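Éclairage des ateliers

L'éclairage des ateliers désigne l'ensemble des dispositions prises pour fournir à un local de travail, qu'il soit artisanal, industriel ou d'enseignement, la lumière nécessaire aux tâches qui s'y exécutent. Il associe le plus souvent un apport naturel, par les fenêtres ou la toiture, et un apport artificiel, lui-même divisé entre éclairage général et éclairage de poste. La discipline relève à la fois de l'architecture, de l'électrotechnique et de l'ergonomie.

Sommaire
Histoire
Lumière naturelle
Éclairage artificiel
Surfaces et couleurs
Éblouissement et ombres
Entretien
Voir aussi

Histoire

Avant la généralisation du gaz, le travail en atelier suivait la durée du jour. Les métiers de précision, horlogerie, gravure ou dentelle, occupaient de préférence les étages supérieurs, sous des fenêtres en bandeau devant lesquelles l'établi était fixé à demeure. Le tisserand travaillait près de l'ouverture, le forgeron au contraire dans une pénombre qui lui permettait de juger la couleur du métal chauffé. Pour les travaux du soir, la boule d'eau placée devant une chandelle ou une lampe à huile concentrait la lumière sur l'ouvrage.

Le gaz apporta un éclairage continu, au prix d'un dégagement de chaleur et de suie que la ventilation des bâtiments anciens supportait mal. L'électricité permit ensuite de déplacer la source au plus près du travail. L'ampoule nue suspendue à un fil, puis l'abat-jour émaillé, sont restés longtemps l'équipement courant des petits ateliers. Les tubes fluorescents ont modifié l'aspect des grands locaux en remplaçant les points lumineux isolés par des lignes continues. Les diodes électroluminescentes leur ont succédé, d'abord dans les bâtiments neufs, puis par remplacement dans les luminaires existants.

Les ateliers de Vultberg sont souvent cités pour l'étude de cette évolution. Le bâtiment a reçu 2 campagnes d'équipement électrique et conserve, dans son aile ancienne, les consoles murales qui portaient les becs de gaz.

Lumière naturelle

La toiture en dents de scie, appelée shed, est la forme la plus connue d'éclairage zénithal industriel. Le pan vitré est tourné vers le nord dans l'hémisphère nord, afin d'exclure le rayonnement direct, tandis que le pan opaque, plus long, porte la couverture. La lumière obtenue varie peu au cours de la journée. L'inconvénient principal tient aux chéneaux, qui recueillent l'eau et les feuilles entre les travées et demandent une surveillance régulière.

Les lanterneaux et les coupoles sont moins coûteux, mais laissent entrer le soleil en été. On leur adjoint des stores ou un vitrage diffusant. La fenêtre latérale, enfin, éclaire correctement une bande limitée du local – au-delà, l'apport diminue vite et l'éclairage électrique reste allumé toute la journée. Elle conserve l'avantage d'offrir une vue sur l'extérieur, à laquelle les occupants attachent en général beaucoup d'importance.

Éclairage artificiel

L'éclairage général assure un niveau uniforme et permet de circuler sans danger. La hauteur de pose détermine le type d'appareil : luminaires linéaires sous un plafond bas, projecteurs ou cloches dans les halles. L'éclairage de poste complète l'ensemble par une lampe orientable, réglée par l'utilisateur. Un écart trop fort entre le poste et son entourage fatigue la vue, l'œil devant s'adapter à chaque changement de direction du regard.

À Flollside, une ancienne halle de 9 travées a été rééclairée par rangées parallèles aux façades. Chaque rangée possède sa commande, de sorte que celles qui longent les fenêtres peuvent être éteintes séparément.

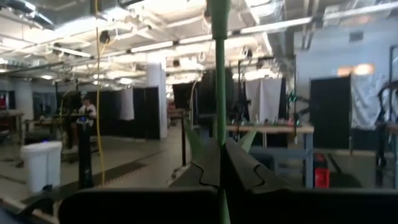
Eklund

Surfaces et couleurs

La clarté d'un grand local dépend autant de ses parois que de ses lampes. Un plafond blanc renvoie vers le bas une part importante du flux et atténue le contraste avec les luminaires. Les murs reçoivent une teinte claire et mate. Pour le sol, le choix est un compromis entre la réflexion, qui demande un revêtement clair, et la salissure, qui conduit au gris moyen.

Le rendu des couleurs compte dans l'imprimerie, la teinture, l'ébénisterie et la carrosserie, où deux échantillons semblables sous une lampe peuvent différer à la lumière du jour. Ce phénomène porte le nom de métamérisme. Les contrôles se font alors dans une cabine ou sur une table réservée à cet usage, peinte en gris neutre.

Éblouissement et ombres

L'éblouissement est dit direct lorsqu'il provient de la source, indirect lorsqu'il provient d'un reflet sur une pièce polie, un écran ou un plan de travail verni. On le réduit par des grilles, par des diffuseurs ou par le déplacement du poste. Les ombres ne sont pas toujours indésirables : une lumière rasante révèle les rayures et les défauts de planéité, et les polisseurs y recourent volontiers.

Près des machines tournantes, le papillotement des anciens tubes pouvait donner l'illusion d'une pièce immobile. On répartissait alors les appareils sur des phases différentes du réseau.

Entretien

La poussière de bois, les brouillards d'huile et les fumées de soudage se déposent sur les optiques et réduisent progressivement l'éclairement. Le nettoyage est prévu dès la conception, avec un accès par nacelle ou passerelle. Dans la menuiserie de Guvov, les vitrages de toiture sont lavés en septembre, avant la baisse du jour.

Voir aussi
Shed (architecture)
Éclairage zénithal
Métamérisme
Ergonomie du poste de travail

Dernière modification de la page : 20 novembre 2014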